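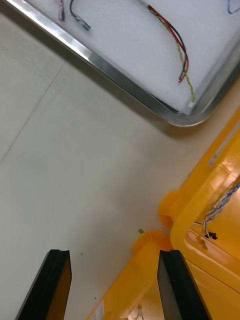 Attachment 1: loose leads in a metal tray

Ticket 22: Upstairs thermostat goes blank overnight
Opened by: Gráinne Heffernan
Assigned to: Gearóid Mulligan
Status: Waiting on customer

Gráinne Heffernan, 7:40 am
Good morning, and thank you for being so patient with me on the phone! The Hasa thermostat on our upstairs landing went blank again last night. It was fine when I went up to bed, set to 66 as always, and by 5 am the screen was dark and the hall was freezing. If I pull it off the wall plate and push it back on, it wakes up and shows the right time, so it must be remembering something. The downstairs one has never done this. We've had the house since November and I'm fairly sure it started after the furnace filter was changed, though my sister Maeve thinks I'm imagining the connection.

Gearóid Mulligan, 9:15 am
Hi Gráinne, not a silly thought at all. On a lot of furnaces the door over the filter presses a small safety switch, and if the door isn't seated all the way the power to the thermostat can drop out when the blower shakes the cabinet. Could you switch the furnace off, take the door off and set it back on firmly, then turn everything on again? While you're upstairs, please look at the battery icon too.

Gráinne Heffernan, 12:30 pm
Done, and the door did click this time (I don't remember it clicking before, but then I wasn't listening for it). Battery icon shows half. I had two new AAs in the kitchen drawer so I put those in as well, I hope that doesn't muddle your detective work.

Gearóid Mulligan, 1:05 pm
It muddles it a little, but I'd have done the same in a cold house! Let it run for six nights and leave the schedule alone. If it goes blank again, note the time and whether the downstairs one is still lit, and I'll ask Bláthnaid to book a visit to check the common wire.

Gráinne Heffernan, 8:10 am
First night was fine, 66 on the dot when I got up. I'll write again after the sixth.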